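Dallthorpe Film Society Newsletter
2025-02-25

Spy Season: Notes on the Second Half

The January screenings went well enough that we are keeping the same format for the rest of the season. Each evening has 2 films, one well known and one that most members will not have seen. The short break between them stays.

The next pairing starts with "Goldfinger" and follows it with "The Ipcress File." They came out a year apart and shared a producer, Harry Saltzman, and a composer, John Barry. Even so, they feel like they come from different countries. Bond gets the car and the hotel in Miami. Harry Palmer gets paperwork, a supermarket and a boss who wants forms filled out. Barry's music changes to match – the brass is gone, and in its place is a cimbalom that sounds thin and a little sour.

Othmane Ghoneim will give the introduction again. He plans to talk about Ken Adam, who designed the sets for both films, and he has asked people to watch the rooms as closely as the actors. The Fort Knox interior is the obvious one. The offices in the second film are plainer, but he thinks they are just as carefully done.
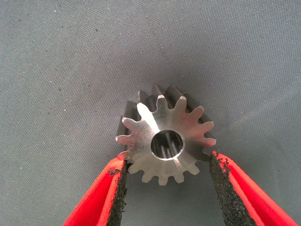 He will also bring his folder of lobby cards from the old Lodar theater. Please handle them by the edges.

Some of you asked about running "Our Man Flint" or one of the Matt Helm films. Both are on the list for the spring, depending on what we can rent. My own vote is for Flint, mostly for James Coburn, who plays it straight while everything around him gets sillier.

Tickets are at the door or from the Garrido bookstore. The room holds 50, and the last evening filled up early, so come ahead of time if you want the center seats. The Lernomwood parking lot is open to members until the end of the second film.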